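Toasters and Toast: Frequently Asked Questions
3 min read

Most of the mail we get at the Clutevley kitchen desk is about breakfast, and most of that is about toasters. These are the questions that come up again and again. 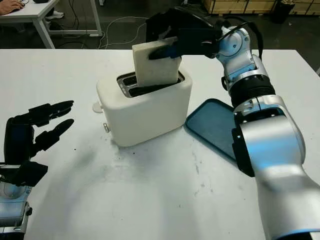 The answers apply to ordinary two-slot pop-up models. If yours has a long single slot or a conveyor, check the manual first.

Why does my thick bread come out pale in the middle?
Thick, soft slices hold more moisture, and the heat has to drive some of it off before the surface browns. Turn the dial up one setting. If the edges burn before the middle colors, run two short cycles on a low setting.

Can I toast bread straight from the freezer?
Yes. Use the frozen button if you have one. Otherwise add a little time. Slices that froze together should be separated with a butter knife before they go in.

Does it matter which slot I use for one slice?
On some models, yes. The Urkar has a slot marked for single slices. On an unmarked toaster, try both and stick with the one you like.

My slice is taller than the toaster. What now?
Toast it, flip it top to bottom, and toast it again for less time. You can also lay it in sideways if the slot is long enough. Don't force it - a crushed slice is the one that gets stuck.

How do I get a stuck slice out?
Unplug the toaster and let it cool. Lift the lever as high as it goes, then ease the bread out with wooden tongs. Never put a knife or fork in the slots.

How often should I empty the crumb tray?
Every 2 weeks if you make toast daily. Unplug it first, slide the tray out over the sink, and wipe it dry before it goes back.

How do I clean a white toaster?
A damp cloth and a drop of dish soap. Baking soda paste takes off most brown marks, but test it on the back first - it can leave shiny spots on a matte finish.

How much room does it need?
Keep it clear of curtains and don't run it under a low cabinet. We leave 18 inches above ours.

Related
Takeda bread knife: one year later
Freezing a loaf the easy way
Drorden butter dish review
16 things to put on toast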